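Section 4. Using the Parts Tray

The Jimberg tray holds the parts of one desktop computer while the case is open. Set it on a flat bench beside the case before you remove anything. The tray carries up to 200 ounces.

4.1 Removing the parts

1. Shut down the computer and unplug the power cord.
2. Open the side of the case and touch bare metal on the chassis.
3. Slide the hard drive out in its blue carrier and lay it across the top of the tray.
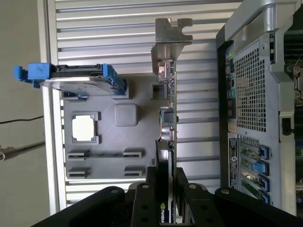
4. Set the memory in its slot on the tray. Hold it by the ends and keep your fingers off the contacts.
5. Lift the processor by its edges and lay it in the square cradle, metal lid up.

CAUTION: Do not press on the processor. The cradle has no latch.
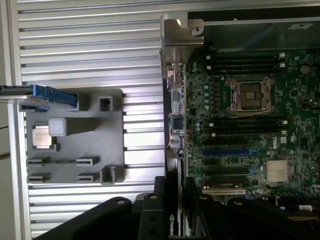
Can the tray stay on a metal bench?
Any flat bench will do, as long as the tray does not rock and no loose screws are under it.

4.2 Handling the graphics card

1. Remove the bracket screw and release the slot catch.
2. Pull the card straight out. Keep the bracket end clear of the other parts on the tray.
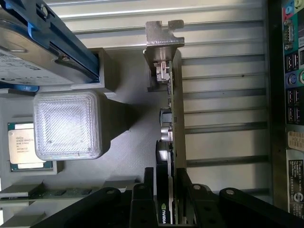 Fig. 3. Graphics card, hard drive in blue caddy, and processor.

3. Line up the card with its recess in the tray. Push until it stops, then let go slowly.

NOTE: If the card leans, take it out and start again. Do not force it.
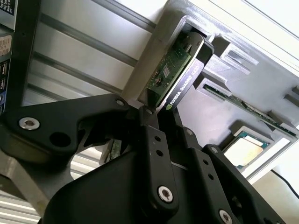

4.3 Cleaning the tray

1. Remove all parts.
2. Brush dust out of the slots with a dry brush.
3. Wipe with a damp cloth. Let the tray dry for 2 hours before use.

Revised August 31, 2022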